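3. 小物収納具の引き出し表示と探索時間

3.1 背景と課題の設定

小規模な作業場における部品管理の研究では、保管場所の分類規則と、作業者が実際に部品を探す行動との関係が繰り返し論じられてきた。分類規則が厳密であるほど探索は速くなると考えられがちであるが、規則の細かさは格納時の判断負荷を増やし、誤格納を通じて後の探索を遅らせる場合がある。本節では、格納時の判断と取り出し時の探索を一連の過程として扱い、引き出しへの表示方法が両者に与える影響を検討する。

対象とするのは、座位または立位で手の届く範囲に置かれる卓上型の収納具である。壁面棚や回転式の大型保管庫では歩行と視線移動が探索時間の大半を占めるため、表示方法の効果を切り離しにくい。卓上型では移動の成分が小さく、どの引き出しを最初に開けるか、開けた後に中身をどう確認するかという判断の成分が相対的に大きくなる。

先行する検討として、Besnardは格納規則を「種類別」「寸法別」「用途別」の三つに分け、混在する規則の下では作業者が自分の記憶に頼って位置を推定する傾向を報告した。Oshimaはこれに対し、記憶への依存は規則の混在よりも、補充を行う者と取り出す者が異なることに起因すると述べている。両者の主張は観察対象の作業場の規模が異なるため直接には比較できないが、格納者と使用者の一致・不一致を統制する必要がある点では共通している。本研究では、この条件を要因の一つとして明示的に組み込んだ。

3.2 対象作業場と参加者

調査はValtoluraの修理工房およびHendmontの教育用工作室で行った。前者では小型電気機器の修理を日常業務とし、後者では金属加工と電子工作の基礎実習を行う。いずれも共有の収納具を複数人が使用しており、補充の担当は固定されていない。

参加者は25名で、全員が当該作業場の使用経験を持つ。経験年数による群分けは行わず、共変量として扱った。色覚に関する自己申告に基づき、色表示条件では色相のみに依存しない配色を用いた。

部品は、ねじ、座金、スペーサ、端子、ヒューズ、抵抗器など、片手で把持できる寸法のもので構成した。総数は1000個とし、種類ごとの個数は両作業場の直近の消費記録に比例させた。外観の類似した部品を意図的に含めたのは、確認行動に要する時間を観察するためである。とくに長さのみが異なるねじと、外径のみが異なる座金は、目視だけでは区別が難しい組として扱った。

3.3 表示条件

表示条件は次のとおり設定した。第一は無表示条件であり、引き出し前面には何も貼付しない。第二は文字表示条件であり、品名と呼び寸法を印字したラベルを前面の中央に貼付する。第三は見本表示条件であり、収納した部品と同一のものを一つ、前面に固定する。第四は色表示条件であり、品種の大分類を色で示し、寸法は示さない。

文字表示条件の書体は全引き出しで統一した。予備調査では、品名を先に置く形式と寸法を先に置く形式の双方を試したが、誤答率に明確な差が認められなかったため、修理工房で既に用いられていた品名先置きの形式を採用した。ラベルの更新は格納者が行うものとし、更新漏れが生じた場合もそのまま試行を継続した。現実の作業場では更新漏れが常態であり、これを排除すると文字表示の効果を過大に見積もるおそれがある。

格納者と使用者の関係については、同一条件と別人条件を設けた。別人条件では、使用者は格納作業に立ち会わず、格納内容の説明も受けない。

3.4 測定項目

探索時間は、部品名が口頭で提示された時点から、該当部品を作業面に置いた時点までとした。これを開扉前時間、開扉時間、確認時間に分割し、それぞれを録画から読み取った。開扉前時間は、提示から最初の引き出しに手が触れるまでの時間である。開扉時間は、引き出しが動いている時間の合計とし、開け直しを含む。確認時間は残りの時間であり、部品を手に取って照合する動作のほか、開いた引き出しを見ている時間も含む。

誤開扉は、該当部品の入っていない引き出しを開けた回数とした。同じ引き出しを二度開けた場合は二回と数える。参加者が引き出しを完全には引かず、隙間から中を覗いた場合も開扉に含めた。読み取りは二名が独立に行い、不一致の箇所は協議によって決定した。

3.5 結果

開扉前時間は、同一条件では表示方法による差が小さかった。格納者自身が取り出す場合、表示を読む前に手が動き始める例が多く、とくに修理工房の参加者で顕著であった。別人条件では、文字表示と見本表示の双方で誤開扉が減少した。ただし開扉前時間は文字表示条件でやや延長し、総探索時間における利得の一部を相殺した。

Szewczyk型の照合課題を補助的に実施したところ、正答率が80%を下回った部品は、いずれも寸法のみが異なる組に属していた。見本表示はこの組に対して有効ではなかった。見本が前面に固定されている場合、参加者は隣接する見本同士を見比べるが、長さの差が小さいと比較自体に時間を要した。文字表示ではこの遅延は生じなかった。

色表示条件では、大分類の誤りは減少したが、同一分類内での誤開扉が増加した。色の示す範囲が広いため、該当する引き出しを端から順に開ける行動が誘発されたと考えられる。この傾向は教育用工作室で強く、格納内容の把握が浅い参加者ほど順次探索に移行しやすかった。

更新漏れは17件記録された。このうち使用者の誤開扉に直結したものは少数であったが、一度誤ったラベルに遭遇した参加者は、以後の試行で他のラベルに対しても確認時間を長くとる傾向を示した。表示の信頼性の低下が、誤りのない引き出しにまで波及することを示唆する。
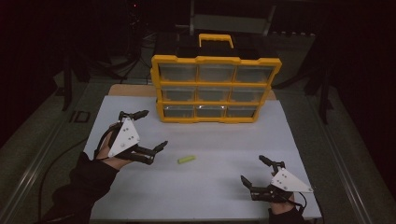 図4　卓上型の引き出し式部品収納具

引き出しの前面素材は、表示方法とは独立に探索行動へ影響する。不透明な前面では表示が唯一の手がかりとなるが、半透明の前面では内容物の有無や大まかな色が外から読み取れ、表示と内容物の二系統の情報が併存する。図4の収納具は三段三列の引き出しを持ち、前面が半透明で、黄色の枠が各引き出しの境界をなす。この種の構成では、位置を「上段の左」のように段と列で指示でき、口頭での伝達に文字表示を必ずしも要しない。一方、半透明の面越しに見える像は輪郭が不鮮明になりやすく、寸法差の判別には寄与しにくい。Gresatdaleでの追加観察でも、参加者は内容物の有無の判断には前面を利用したが、ねじの長さの判断では必ず引き出しを開けていた。

3.6 考察

以上の結果から、表示方法の優劣は単独では定まらず、格納者と使用者の一致度、および部品間の類似の種類に依存するといえる。品種の異なる部品が主体であれば見本表示の利点が大きく、寸法違いが主体であれば文字表示が適する。両者が混在する作業場では、寸法違いの組にのみ文字を付加する部分的な併用が現実的であろう。

文字表示の効果は更新の確実さに強く制約される。本研究では更新を格納者の裁量に委ねたが、補充伝票とラベルを同一の用紙から切り離す方式を用いれば、更新漏れの多くは格納の時点で検出できる可能性がある。この方式の検証は行っていない。

なお、本研究の探索課題は部品名を一つずつ提示する形式であり、複数の部品をまとめて取り出す実作業とは異なる。連続した取り出しでは、一度開けた引き出しを開いたままにする、隣接する引き出しから先に取り出すといった方略が生じ、表示の読み取り回数も変化する。この点については、修理工房の作業記録を用いた分析を次節で述べる。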